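**Wanted: 40 people who don't believe their sleep app**

Posted 19/08/2020

I run a small newsletter called Guvholm, which goes out to 659 subscribers and mostly picks at health claims that sound too good. In July I wrote about sleep scores. Maybe you've seen them: you wake up, your phone gives you a number, and you feel tired or rested depending on what it says. I got more mail about that piece than anything I've written, and a lot of it was angry.

So I want to try something, and I need people.

For three weeks you'd wear whatever tracker you already own. Each morning, before you look at it, you write down how you slept in your own words and give it a grade from 0 to 100. Then you look at the app's score and write that down too. That's the whole job. It takes maybe five minutes a day, less if you're grumpy.

I don't expect this to prove much. Forty people grading their own sleep is a weak study, and anyone who tells you different is selling a mattress. There's no control group to speak of and no lab. What I'd like to know is how often the two numbers are even in the same neighborhood, and whether people start changing their own grade to match the app by week three. I suspect they do. I could be wrong, and I'll print it if I am.
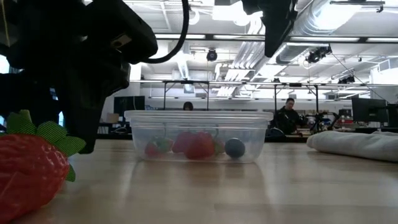 *A toy strawberry on a wooden tabletop.*

**Who I'm looking for**

- Adults, any age, with a tracker or sleep app you've used for at least a month
- People who sleep badly and people who sleep fine. I have plenty of the first kind already
- Night shift workers, please. The apps seem to be built for someone who goes to bed at ten
- Nobody who works for a tracker company, or is married to someone who does

If you're being treated for a sleep disorder, ask your doctor before signing up. I'm a writer with a spreadsheet and I can't advise you.

**What you get**

$40, paid by check at the end if you turn in at least 18 of the 21 mornings. I know that isn't much. The money comes from subscribers, not from Maltar or Sallevico or anyone else with an app in the store — both were asked if they'd explain how they work out their scores, and so far I've had one form letter.

Your entries will be stored without your name. I may quote you, but I'll ask first, and no is a fine answer.

**How to apply**

Send a short note by reply to this post. Tell me what you use, how long you've used it, and one time you thought it was flat wrong (or oddly right — I'll take those too). No résumé, no cover letter.

Please don't send me screenshots of your best night.

Etenesh Woldemariam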